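How to Print a Poster-Size Map at Home

I love big maps on walls, and you don't need a print shop to make one! My first was the old footpath map of Bencombe, tiled over plain letter paper.

1. Scan or export your map at 600 dpi if you can.
2. In the print window, choose Poster or Tile and set a half-inch overlap.
3. Number each sheet on the back in pencil.
4. Trim the right and bottom edges only, then glue one row at a time. 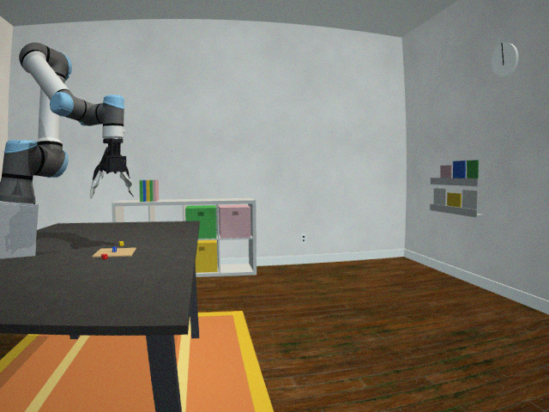
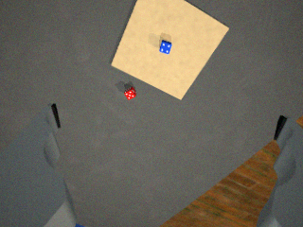
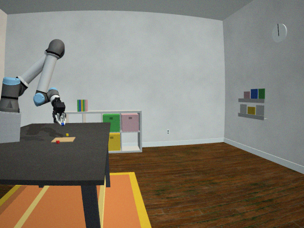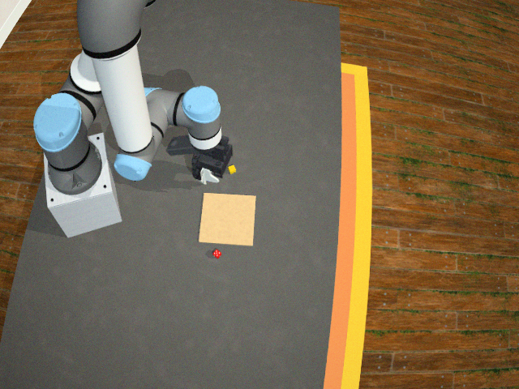

Glue sticks beat liquid glue for the seams, and a row takes me 7 minutes now. Work from the middle row outward and smooth each join with a clean cloth. For a backing I like a dark gray, close to the gray surface under the red die, as pale roads and rivers really sing against it - my Mandbridge map looks twice as good that way. Leave it flat overnight before you hang it.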